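Drornau Reuse Notes: README
Posted in January by the notes editor
Print this page | E-mail this page
Filed under: Household, Recycling & Reuse

Welcome, and thank you for stopping by! Drornau is a small collection of written notes on how ordinary households sort, rinse, store and reuse their packaging. It began as a shoebox of index cards and has grown, rather to my surprise, into something other people ask to borrow, so I have tidied it up as best I could.

What you get

There are 80 notes in all, kept as plain text, one note to a file. Each one covers a single habit: soaking labels off jam jars, folding cartons, keeping a tub of odd lids, that sort of thing. 27 of them come from the older Zito set, and you will spot those by their shorter lines and their fondness for capital letters (I left them alone, as I think they have charm).

The fields

Every note opens with a title, then the material, then the room of the house where the habit takes place. After that comes the note itself, as long or as short as its writer liked. The material field has 11 permitted words. If you want "waxed paper", I'm afraid it lives under "paper" for now, though I do go back and forth on it.

Known gaps

Glass is very well looked after and plastics less so. Nine notes have no room given, mostly those about sheds, porches and other in-between places where people put things down and mean to come back to them. The Polat notes were translated from letters and a few idioms have gone a bit wobbly on the way. Do please write in if you can mend one.

Plastic drinks bottles, and a bit of floor with pink planks:

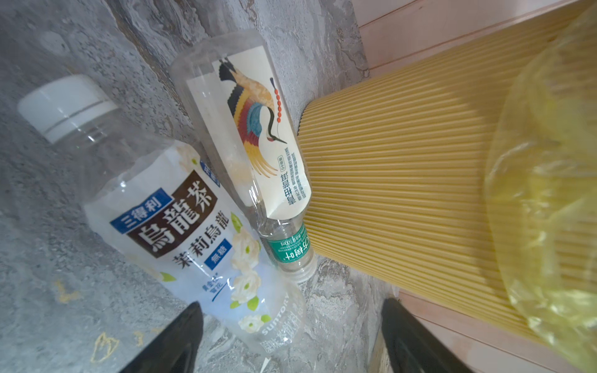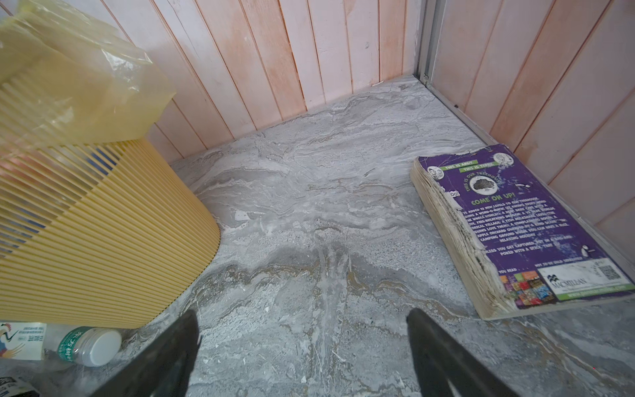
Using the notes

You are welcome to copy, print and share any of it, so long as the name Drornau stays at the top. If you load the files into Mesteo, choose the plain import and leave the "merge titles" box unticked, or you will end up with one enormous note about yoghurt pots, as I did, and a long evening putting it right.

Changes

The spring version will split "metal" into tins and foil. Old file names will carry on working until then, and I will keep a list of the new ones beside this file.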